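Keeping a Kitchen Knife Sharp, and a Few Other Cutting Board Tips

By Hazel Kowalczyk
1 March 2021

267 shares | 30 comments

Most home cooks buy a decent knife once and then use it dull for years. A dull knife crushes herbs, slides off tomato skins and takes more pressure than it should, and pressure is how people cut themselves. You can keep a knife sharp at home with two stones, a towel and a little time.

Start with the stones. You want one medium and one fine. I use a 1000 for the edge and a 4000 to finish it. A lot of people go on to 6000 or 8000, and if you slice raw fish every week that may be worth the money. For onions, chicken thighs and carrots I can't tell the difference. My neighbor Marisol Whitfield stops at 3000 and her knives go through a ripe tomato with no trouble.

Soak the medium stone until it stops giving off bubbles. Check the instructions for the fine one, as many of them only need a splash of water on top. Leaving a splash-type stone in a bowl overnight can soften or crack it. I ruined one that way the year I moved to Orstead. 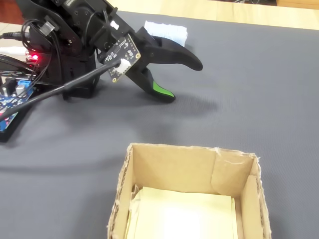 Set the stone on something that won't slide. A folded damp towel works, and so does the rubber base that comes with some stones. What you are looking for is grip, and a textured surface gives you more of it than a polished one. A dark gray mat with some texture to it is the sort of thing I mean, and the color hides the gray slurry that comes off the stone. If you work straight on a stone or laminate counter, put the towel down first and push the stone hard with your palm before you pick up the knife. If it moves, wring the towel out and try again.

Hold the blade at 15 to 20 degrees. Japanese knives are usually ground closer to 15 and German ones closer to 20. If you have trouble judging it, lay the blade flat, lift the spine to 45, then halve that, then bring it down slightly. Color the edge with a black marker before the first pass. If the ink comes off right at the edge, your angle is correct. If it comes off higher up the blade, raise the spine a little.

Work one side until you feel a burr along the other. The burr is a thin, rough lip of metal. Feel for it with your thumb moving away from the edge, never along it. Heel to tip usually takes several minutes on a knife that has been neglected. Then turn the knife over and do the same on the second side.

Move to the fine stone and use lighter strokes. Alternate sides, and let the weight of the knife do most of it. Finish with a few strokes on a leather strop or a sheet of newspaper laid flat on the counter.

Wash the knife, dry it and test it on a sheet of printer paper. It should cut without tearing. If it catches in one spot, there is still a burr there or a nick, and you can go back to the medium stone for that section only.

Honing between sharpenings

A honing rod straightens the edge. It takes off very little metal and won't bring back a knife that has gone dull. Use it every few times you cook. Stand the rod upright with the tip on a towel and draw the knife down it, heel to tip, four or five times a side. Ceramic rods are better than grooved steel for hard Japanese blades, which can chip.

With regular honing I sharpen my chef's knife twice a year, once in winter and once in June before the garden gets going. The paring knife gets done when it needs it. Serrated knives I send out. 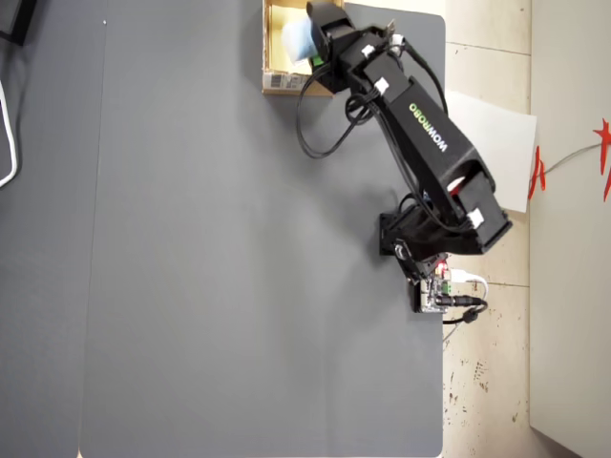

Cleaning up afterward matters too. Rinse the stones under plain water, rub off the dark residue with your fingers and let them air dry on edge for a full day before you put them away. Do not use dish soap on them, and don't dry them in the oven or in direct sun. A stone put back in its box damp will smell by the next time you open it.

Stones wear hollow in the middle. Draw a pencil grid across the top and rub it on a flattening plate until the grid is gone. Do this every third or fourth use. A hollow stone will round off your edge however good your angle is.

Boards

Wood or soft plastic only. Glass, marble and ceramic boards will undo all of the above in one dinner. End grain is the kindest to an edge and the most expensive. I have a plain maple board and oil it with food-grade mineral oil when it starts to look pale. Olive oil goes rancid, so keep that for cooking.

When you scrape chopped food into the pan, turn the knife over and use the spine. Scraping with the edge rolls it over faster than cutting does.

Storage

Loose in a drawer is the worst place for a knife. A magnetic strip is good if you put the knife on spine first and roll it flat, and take it off the same way in reverse. Blocks are fine as long as the blades go in dry. If a drawer is all you have, buy plastic edge guards.

Keep knives out of the dishwasher. The heat is hard on wooden handles, the detergent is hard on steel, and the blades knock against everything else in the rack.

30 comments | Share this page

Related tips
How to Season a Carbon Steel Pan
Getting Garlic Smell Out of a Cutting Board
Which Kitchen Towels Are Worth Buying
Cleaning a Box Grater Without Shredding the Sponge
Freezing Fresh Herbs in Oil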